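Baby Clothes Swap Returns to Gromton This March

Good news for parents with overflowing drawers! The Gromton baby clothes swap is back this March in the Spanos building, and it's going to be bigger than before. Organizers at Pradach, the neighborhood reuse group, say last year's swap found new homes for 2,355 pieces of clothing, and they would love to see even more change hands this time.

Drop-off and folding have already started, and the piles are full of sweet colors. Lavender, coral pink and plenty of white are on the tables right now, along with soft little prints. 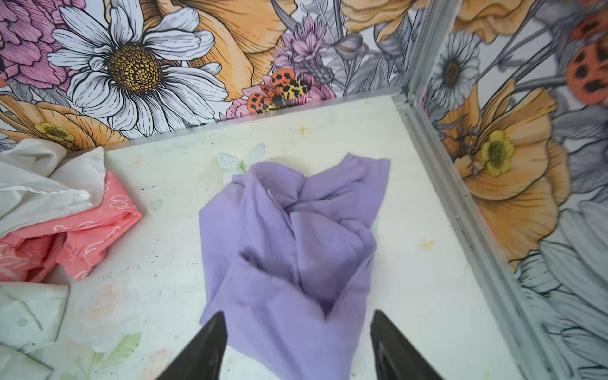 Each family can bring up to 3 bags. Everything should be clean, with working snaps and zippers, and small stains are fine as long as they're marked with a bit of tape. Socks go in pairs, please! Sleepwear and coats have their own racks near the side entrance, and there's a free box for odds and ends such as bibs, hats and burp cloths.

The folding evenings have turned into a fun night out in their own right. People come at 6 p.m., pick a heap and start smoothing, sorting by size first and color second. Thin, sheer fabrics are kept apart so they don't snag, and anything with gathered elastic at the cuffs gets a gentle stretch to see if there's still some life in it. Tea and lemon cake are on the house, thanks to the Rirenix bakery downstairs. 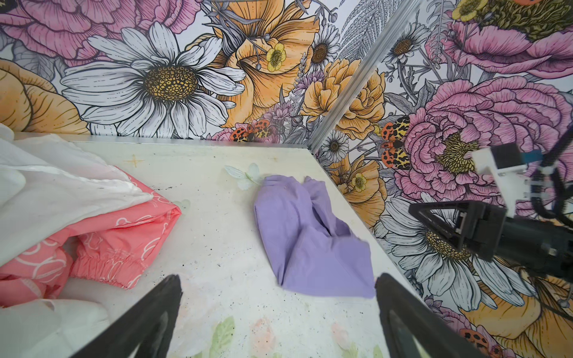 One mother who came to the last swap said she went home with a whole summer of clothes for her daughter and didn't spend a cent, and that she's bringing most of it back this year in the next size up. She also asked for a longer toddler table, and she's getting one.

Pradach has printed 1,000 flyers, and the room has space for 300 people at a time, so there's no need to line up early. Doors open at 9 a.m. and close at 2 p.m. Leftovers will be boxed up the same afternoon and saved for the fall swap.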